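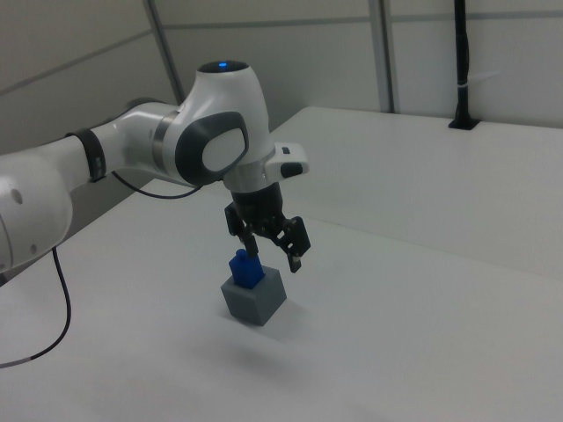

Castham block set – gallery

The Castham set is a stacking and sorting range in matte and coloured finishes, stored in the Jernside room and catalogued by Rawan Khasawneh. The catalogue holds 726 pieces. Entries on this page cover the small formats, their finish codes and their storage. Colour names follow the printed chart in the Drikano binder, not the older labels on the lids.

Grey cube, blue block on top
Matte light grey, crisp edges. The blue block stands on the upper face of the cube. White tabletop. Grey is finish code 2 on the chart; blue is listed under its own sheet.

Notes on the finishes

Matte grey: 206 pieces, all formats. Wipe with a damp cloth and dry flat. Solvent cleaners polish the faces and the piece then has to be recoded as satin.

Blue: 122 pieces. Two shades were purchased under the same name, and both are catalogued as blue. Sort by the lid number if the shade matters for a build.

Edges: check with a fingertip before returning a piece to the tray. Rounded or chipped corners go in the Chamoun bin for refinishing. A cube with a worn edge can still be used as a base, but it should not be measured against.

Storage

Grey trays sit on the lower shelf, colours above. Lids face outward. Mixed stacks are taken apart before they go back – one format per tray, one finish per tray. Trays are labelled on the short side only.

Borrowing

The room is open Saturday morning. Sign out by tray number, and list single pieces by format and finish code. Returns go on the trolley inside the door. Corrections to the catalogue can be left in the front pocket of the binder with the tray number written at the top.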